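Boxes, boxes and a little more tape

We are finally sending the Kodar winter things off to storage, and I have been putting off the boxes since February (I always do!). I like a big table for this, cleared right off, with the cardboard laid out first so I can find the creases.

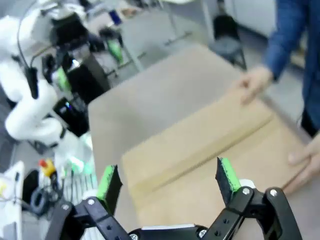

Closing them up

I run my thumb down each fold before I tape, a habit from my years at Jillance.
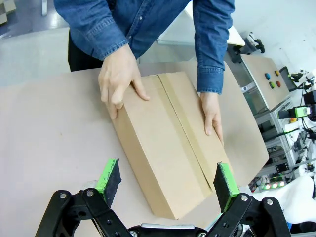
My trouble has always been overfilling. One more sweater, one more scarf, and the top never sits right again. Both hands pressed on the closed box, as in the denim shirt picture, will show you whether the seam between the flaps wants another strip.

Old boxes are fine by me too, even with tape still on a flap. 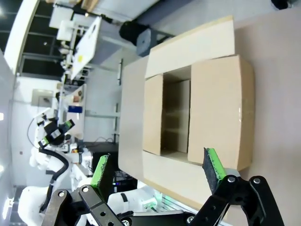
1 min read

I keep the good ones open until I know what is going in, and the blankets always get first pick.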